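From: Kasun Bepari
To: Natbridge Household List
Date: Sep 28, 2026
Subject: Re: Putting heavy sweaters away without hanger bumps

Ákos Bodnár wrote:

> I have a closet rod full of heavy knits and the shoulders
> are all going pointy. My wife says fold them. I have tried
> folding them and they come out as lumps, and the stack
> falls over when I pull one from the middle. The cable knit
> ones are the worst. Does anybody have a method that works
> on a shelf 45 cm deep? Also, is it worth paying for the
> Uvato boxes or will any box do?
>
> Ákos

Ákos,

Your wife is right about folding. A heavy sweater on a hanger pulls down from the shoulders all season, and the ribbing at the bottom goes wavy too. I took all of mine off the rod two winters ago and I would not go back.

I think the lumps come from folding in the air or on your lap. I used to do it standing up in front of the closet, holding the thing under my chin, and every one came out a different size. Now I do the whole lot on the bed in one go. You need a surface bigger than the sweater with its arms out, and the bed is the only one we have. Make the bed first and pull the bedspread tight. If there are wrinkles under the sweater you will end up smoothing the wrong layer.

What I do, in order:

1. Lay it face down with the arms straight out. Pull the hem band square before you touch anything else. If the hem is crooked the finished fold will be crooked.

2. Fold one sleeve back over the body on a diagonal. Don't try to get it perfectly straight down the side. With wide ribbed cuffs like the ones on my grey cable knit, a straight sleeve puts the cuff right on top of the hem band and you get a thick ridge there. On the diagonal the cuff lands somewhere flatter.

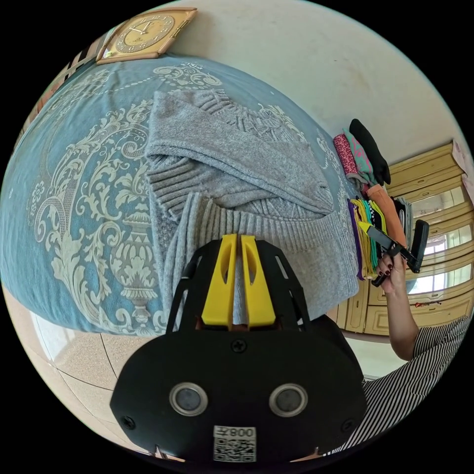

3. Do the other sleeve the same way, crossing over the first. Press down with your palms where they cross and push any bunching out toward the sides.

4. Bring the sides in a little, only enough to match the width of your shelf space. Mine get a narrow strip from each side. Thin sweaters can take more.

5. Fold the hem up to the collar, once. For a cable knit I stop there. A second fold makes it too thick and that is what tips your stack over.

6. Turn it over and carry it to the shelf with both hands flat underneath.

For your depth of shelf, one fold should be fine for most adult sizes. Put the folded edge toward you so you can count down and slide one out. I keep four to a stack, with the heaviest at the bottom — five if the top one is cotton. The cable knits go in their own stack because they don't sit flat on anything smooth.

On the boxes: I have 2 of the Uvato ones and they are OK. The lids fit well. I also have some plain Jirnine bins that I like just as much for things I won't need until October. I wouldn't use a lidded box for what you wear every week. You will stop putting the lid back on, and then it's only a shelf with walls.

One more thing, check for pills and loose yarn before you fold and not after. The cables catch on rings and watch straps, and it is easier to pull a loop back through while the sweater is lying flat. I keep a blunt needle in the nightstand for that.

If you still have the pointy shoulders, lay a damp cloth over them for a few minutes and then pat them down with your hand. Mine went flat after a night under the cloth and a couple of days on the shelf. I would not iron them.

Does anyone else on the list have a way of doing turtlenecks? I fold the neck down onto the back first, but it leaves a crease and I haven't found anything better.

Kasun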